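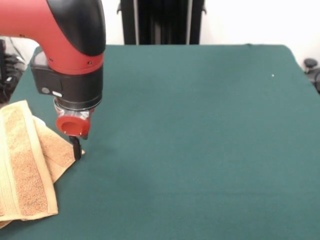
Stonimthorpe, Saturday, December 5, 2020

**Polling place walk-through, Culum Hall, for the town council runoff**

I went through the hall this morning with the same list we used before the general election, and I've written my comments under each item the way I did last time, since several of you were kind enough to say they were more use than the check marks. Boxes with an x are fine as they stand. Open boxes need somebody's attention before we open the doors to voters. Please read the whole thing even if your precinct table is only mentioned once!

### Getting in from the street

- [x] **Wando Street entrance unlocked from inside without a key**
 The push bar works from a light touch. I tried it with my elbow, my hip and one finger.
- [x] **Ramp handrail tight**
 It wobbled in the general and I wrote a rather grumpy note about it, so let me be fair and say that it's now very solid and somebody did a nice job on the bottom bracket.
- [ ] **Ramp surface clear**
 Wet leaves along the wall side, and plenty of them. They'll need sweeping the evening before and again at first light. If we get frost, salt goes down before the signs go up.
- [ ] **Curbside voting space marked**
 The cone is there but the sign with the phone number isn't. I believe it went home in the supply bin for the Erdős annex, so whoever unpacks that bin, please look under the "I Voted" stickers.
- [x] **Campaign-free line measured and chalked**
 I walked it off with the tape from the same corner of the building as before. Both campaigns have been told where it falls, and both were perfectly pleasant on the phone. Chalk won't survive rain, so take the little flags too.

### Main hall

- [x] **Exits**
 There are two marked exits from the main hall and both signs are lit. The coat rack has crept back toward the side one, as it always does, and I moved it to the far wall. If you find it has wandered again, please move it back and don't wait for me.
- [ ] **Line spacing**
 We're keeping everyone six feet apart, same as in the general. The floor tape from last time has mostly come up at the corners and a loose corner is a trip hazard all by itself. Pull it all and lay it fresh. The wide tape held better than the narrow.
- [ ] **Extension cords**
 Three cords cross places where people walk. Two can go around the edge of the room without any trouble, and the last one, over by the check-in table, will need a cord cover. I've asked for one from the county office and haven't heard back yet. If it doesn't come, turn the check-in table a quarter turn and plug in on the stage side. It's a little cramped for the clerks, but we did it that way in April and got along.
- [x] **Accessible booth height and turning room**
 Measured with the booth open, the chair pulled away and the privacy screen up. Plenty of space to come in forward and turn.
- [ ] **Lighting**
 The tube over the ballot scanner flickers. It isn't dangerous, but it's hard on the eyes over a long day, and somebody in a hurry to read the small print deserves better. Work order is in.
- [x] **Windows that open**
 They do, and the sticky one has been freed up. Dress warmly, all of you, because we'll be leaving them cracked open the whole day and the heaters in that room have never been what you'd call generous.
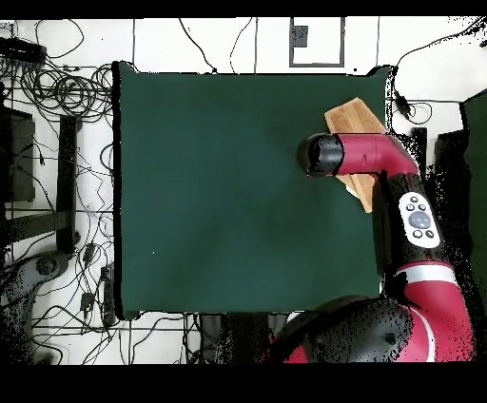

### Ballots and equipment

- [x] **Storage closet locks**
 Lock turns smoothly and the key log is up to date. The log stays on the hook inside the office door, please, and not in anyone's coat pocket.
- [x] **Seal numbers match the sheet**
 Read aloud and checked by a member of each party, then signed. A very friendly ten minutes, and I was glad to see it.
- [ ] **Emergency ballot box**
 The slot is fine but one hinge has a burr on it that caught my sleeve. A few strokes with a file should do it.
- [ ] **Backup battery for the scanner**
 Charged, but the date label is too smudged to read. I'd like it tested under load before we trust it.

### Health and first aid

- [x] **Sanitizer stations stocked**
 Set them well back from the ballots! Damp hands leave damp paper, and the scanner is fussy about it.
- [ ] **First aid kit**
 Bandages good, gloves low, eyewash expired. I'll bring a replacement bottle myself the next time I come by.
- [x] **Fire extinguishers**
 Tags are current and the gauges are in the green, including the one behind the stage curtain that we all forget.

### Overall

I'm happy to call the hall ready once the open boxes are dealt with, and most of them are small. The ones I'd put first are the tape and the cord by check-in, then the ramp. When you've finished an item, put your initials and the time on the paper copy taped inside the office door, and add a comment if anything surprised you, even if it seems too minor to mention. I'll come through once more the afternoon before we open, and the coffee urn will be coming with me.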